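Speaker notes — product talk on the Jesta two-arm bench kit
Version 9/6/20. Talk goes with the slides, demo table comes after.

Slide 1. Opening

Good afternoon and thank you for coming. I work with the Jesta kit from Fuvport since October, and today I would like to tell you what you get when you order it, what you do not get, and for which kind of customer I would recommend it. English is not my first language, so please stop me if a sentence is not clear. Questions are welcome during the talk.

(Pause. Check that the people at the back can hear.)

I should say at once that I am a reseller and I earn money when you buy. I will try to be fair anyway. There are two slides near the end with complaints only.

Slide 2. What is in the order

The Jesta is sold as a full bench kit. You receive two arms, two grippers, the mounting rail, the control boards, the cables and a license for the teaching software. The software is made by a different firm, Cullent, and the license is valid for 11 months from the first login. Please remember this. It is not 12, and customers have called me about it.

You do not receive a table. You do not receive a computer. The walls and the posts around the work area are also your own choice, Fuvport only gives a drawing with suggested dimensions.

(If somebody asks about the posts: any standard aluminum profile is good. Do not promise that we deliver it.)

Slide 3. The work area

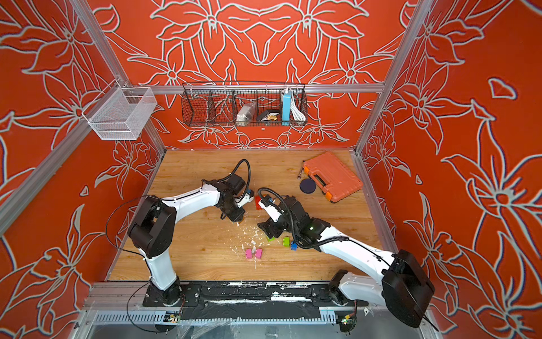 Setup of the bench takes one person a working day if the table is already there. My advice is to choose the place for every arm before you tighten anything, and then to move both arms by hand through the full range with the power off. You want the two grippers to meet comfortably near the middle of the table, as they do on this slide, with the red block standing between them. If they can only meet when one arm is stretched out completely, you have mounted them too far apart, and the movements will be weak and not exact. Please look also at how the cable goes over the wrist in a loop. It needs this extra length. A customer of mine fixed the cables very neatly and tightly with ties, and he had to order new ones.

A word about storage. Keep small things off the table surface, but near. A wire basket hanging from the back rail is cheap and works well, and I use this for spare screws and such.

(Do not stay too long here. People like to discuss the wall pattern.)

Slide 4. Teaching a task

The method is simple to explain. You guide the arms through the task by hand or with the controller, the software records it, and you repeat until you have enough good recordings. Then the system learns from them. For a first task I recommend to pick up one block and put it somewhere else. It sounds like too little for a kit of this price, but please do it. You will learn how fast you can move, how the gripper closes, and how much patience you have on that day.

Fuvport writes in the manual that 8 recordings are sufficient for a first test. I agree that you will see something after eight. I would not show it to my boss.

Bad recordings are a bigger problem than few recordings. If you made a mistake, delete it immediately. The delete button is in the second menu and not on the main page — this is one of my complaints, and it comes again later.

Slide 5. The wrist cameras
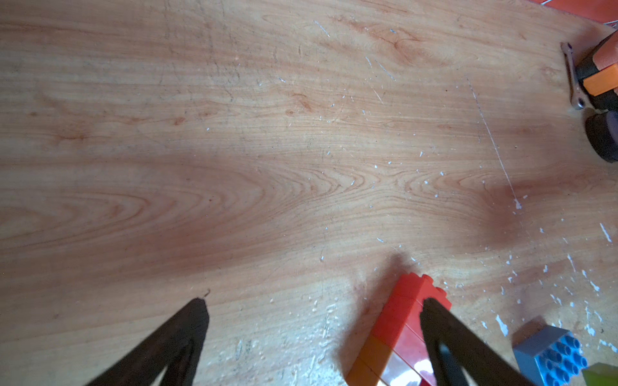 The camera at the wrist is for me the strongest argument for this kit. A camera above the table gives you the general situation, but at the last moment of a grasp the arm itself often covers the object. The wrist view has the two fingers in it all the time, so the system can learn the distance between finger and object directly.

Three things to know before you buy. First, the focus is fixed, and objects very near to the lens become soft. Second, you should clean the lens with a dry cloth at the beginning of each session. Third, if you change the angle of the camera, even a little, your old recordings do not fit anymore. Mark the position with a paint pen on the first day.

(Ask the room: who has worked with a wrist camera already? Adjust the speed of the next part.)

Slide 6. Gripping small parts

The standard fingers are good for parts with flat sides. For round and soft parts you will want other fingers, and Sakamoto sells a set which fits on the same screws. I have tried seven of their pairs. Two of them I use regularly, the others are in a drawer.

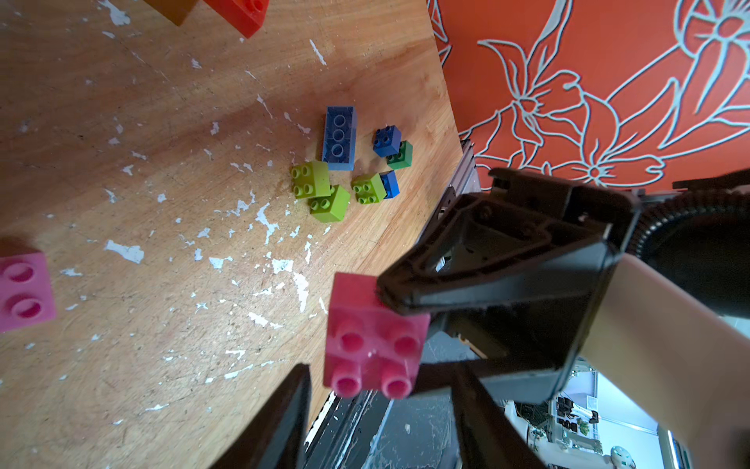 When several parts lie close together, the task becomes clearly harder, and I tell every customer to plan for this. Begin with the parts far apart from each other. When this goes well, bring them nearer. When you begin directly with a pile, you will record many small corrections, and the system learns your hesitation also.

Change the starting positions between recordings. Many beginners put everything back in the same place, and then they are disappointed when the arm goes to that place and nothing is there.

Slide 7. Complaints, part one

The delete button, as I said.
The printed manual is for the older version of the boards. Use the PDF.
The power supply is loud.
The spare fingers are sold only in pairs, although it is usually one finger that breaks.

Slide 8. Complaints, part two

Support from Fuvport is friendly but slow. Support from Cullent is fast, but they sometimes send you back to Fuvport. If the problem is with recording, write to Cullent. If an arm does not move or moves strangely, write to Fuvport and attach the log file in the first message.

Slide 9. Who should buy

Teaching labs, small development teams, and companies who want to try an idea before they pay for an industrial cell. I would not sell it for production. It is not built to run the whole day.

(Price list is on paper, at the door. Do not read it aloud. Then go to the demo table and switch on the left arm first.)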